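Gosling: a refill log

Data card and README, version 3

What this is

Gosling is a table of self-reported water intake. People who carry a reusable bottle wrote down when they filled it, where, and how much they think they drank before the next fill. The "think" matters. If you want measured intake, close this file and look elsewhere, because very little of Gosling was measured by anything.

The entries come from two places, Sketwood and Imine. Sketwood is an office building with decent fountains. Imine is a shared workshop with one tap that everybody complains about. We started collecting in January, which is a silly month to study drinking habits. Half the people who signed up had just made a resolution.

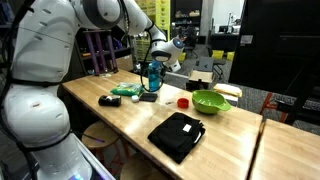 One reader of version 2 wrote in to object that a bottle is a terrible unit, that hers holds a good deal more than what it says on the bottom, and could we please stop pretending a "full bottle" means the same thing to any two people. Fair enough. Version 3 keeps the word the person wrote and puts our guess at the volume in its own column. We would still treat the guess with suspicion.
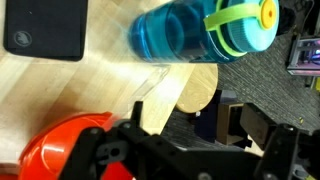

Posted by the Gosling maintainers | Jul 11, 2026

Files

refills.csv - one row per fill
bottles.csv - one row per bottle, with the stated size
places.csv - one row per tap or fountain

Columns in refills.csv

There are 6 of them: bottle_id, place_id, time_filled, amount_words, amount_guess_ml, note. Guesses are rounded to the nearest 100 ml. Please don't report means to a decimal place. Someone did that with version 1 and the result went on a slide.

time_filled is the time the person wrote down. A suspicious number of these fall exactly on the hour, and in the Imine rows a whole day was often filled in at one sitting, in the same pen. We left them in and marked them "batch" in the note column where we were sure. Where we weren't sure, there is no mark, so a missing mark tells you nothing.

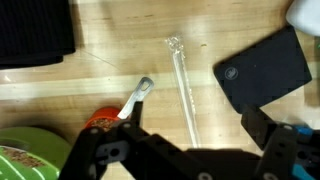

Reading time: 3 minutes

What people want to use it for

Mostly they want to show that carrying a bottle makes you drink more. Gosling can't show that. Everyone in it carries a bottle and there is no comparison group. People who agree to log their water are also people who already think about their water.

The other popular request is the old rule of 8 glasses a day. Some participants plainly knew the rule and wrote down whatever got them to it. You can see it in amount_words, where "last one, phew" turns up late in the evening more often than thirst would explain.

Reasonable uses: teaching students how to clean messy diary data, testing code that reads free-text amounts, arguing about rounding. We'd also like somebody to look at the fountain rows - the Sketwood numbers drop for a stretch and we don't know if the fountain was out or if people got bored.
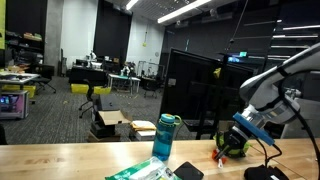

Teal water bottle with a carrying loop on its lid.

Known problems

Bottle sizes were copied from the label or from memory, and bottles.csv doesn't say which. Lost bottles keep their old ID if the replacement looked similar, which was a bad call on our part. Coffee, tea and soup are left out, apart from a few rows where the note says "tea, sorry".

An outside check under the name Prekness tried to compare our guesses with weighed bottles. It ended early and the weights are too few to correct anything, so they aren't included.

Changes since version 2

Added amount_words. Removed the "hydration score" column, which we could no longer defend. Fixed place_id for fills logged on the stairs at Sketwood.

License and contact

Free to reuse with credit to Gosling. Send corrections through the issue tracker, with the row you mean. Requests to bring back the hydration score will be closed.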